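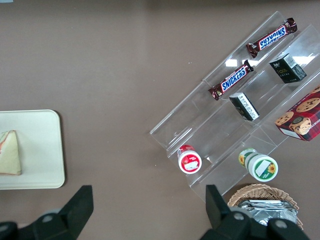 Figure 3.1 A triangular sandwich piece on an off-white tray, with a clear tiered display stand to the right.

Chapter 3
What Does Lunch Cost?

My first real job was at a lunch counter in Pultdale, and I was terrible at pricing. I figured that if the bread and filling came to a dollar, charging two dollars meant I'd made a dollar. Easy money! Then December came, we sold 18 sandwiches on a slow day, and the rent was still 3000 dollars a month.

That rent is what we call a fixed cost. It stays put whether you sell 200 lunches or none at all. Bread is a variable cost (more lunches, more bread), and I'd been looking only at that one.

In this chapter we'll follow a small shop called Ronitz through its first year and work out its break-even point together. Keep a calculator handy, and take another look at the table on page 33 before you start Section 3.1.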